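Category: Interiors / Walls and Ceilings
Print | E-mail this page

Fleltgate Unit 36: Room Record

Agnes Drummond plans a repaint in January. The unit has 533 square feet of floor. Wall finish is flat white throughout.

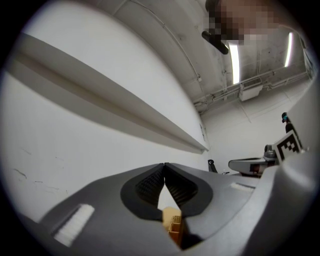
White wall with light gray ledge, concrete ceiling. Thin dark scuffs and hairline cracks low on the wall.

Cracks get filled and sanded before primer. The ledge stays and will be masked. The ceiling is not in the paint scope. Paint budget: $800.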